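Do learning toys marked "STEM approved" mean anything?

Asked by Vilier, 19th April

My son turns 2 in November and every box in the store has some kind of seal on it. One set was $62 and claims to "build math readiness." The plain one next to it was $20. Is anyone checking these claims, or is it just a sticker? I don't mind paying more if there is a reason to.

Milagros Manalastas
I'd want to see who gives out the seal before I paid extra for it. Some are awards the maker pays to enter. I bought the expensive kind for my oldest, with the parent guide and the card deck, and the guide was 8 pages of "ask your child what color this is." You were going to do that anyway. A safety label is a different matter — look for the age grading and read the small parts warning, especially under three. "Math readiness" on a box could mean almost anything.

Millet
Get the cheap ones. Mine liked the box better

Herkness
Not sure I agree with all of that. Cheap paint can chip, so price isn't nothing. But I have never seen a seal tell me about the paint. Email the maker and ask what finish they use, and if they answer with a brochure, skip it. Plain colored cubes do the sorting, stacking and lining up that the fancy sets brag about.
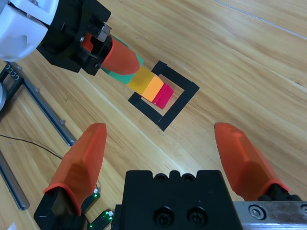

Grurkormont
Fine, but did you ever get a straight reply from a maker about the finish? I wrote to two and got a coupon.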